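How Does a Robot Pick Stuff Up?

Posted May 27, 2018, by the Kalinowski Robot Club

Hi! I help out at our after-school robot club, and this month I've been asked one thing over and over: why is it so hard for a robot to pick up a toy? You do it all day long and never think about it. So let's think about it!

Try this first. Close your eyes and reach into your backpack for a pencil. Your fingers bump into a book, a snack bag, maybe a sock (why is there a sock?). Your skin tells you what is squishy and what is hard. Most robot arms don't have skin like yours, so they need other ways to find things out. Many of them use cameras.

The job our club is working on is called bin picking. You put a bunch of different things in a bin, and the robot has to grab one and lift it out. The team named their project Flader - I still don't know what it means, and they won't tell me.
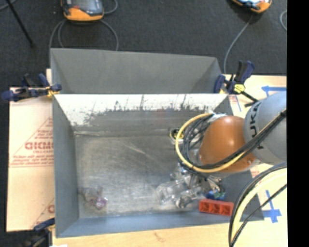
Wojciech Chmielewska thinks the see-through things are the meanest ones in the whole bin, because a camera can look right through clear plastic and see the metal floor behind it. Give him a nice red block any day, he says.

I'm with him on that! Shiny metal is sneaky too. Light bounces off it and makes bright spots, and a computer can mix up a bright spot with a real object. Then the gripper (that's the robot's hand) closes on nothing at all.

Walls are another problem. If a toy is sitting right up against the side of the bin, there isn't much room for the gripper to squeeze in next to it. The kids wrote a rule for that: try the easy ones first, and maybe the hard ones will have more space later.

On our best day in May the team made 77 tries, and 15 of those were misses in a row - ouch. They changed 6 lines of code and went right back to it.

Want to try at home? Put on oven mitts, shut one eye, and pick nine small things out of a deep box. Tell me which one gave you the most trouble!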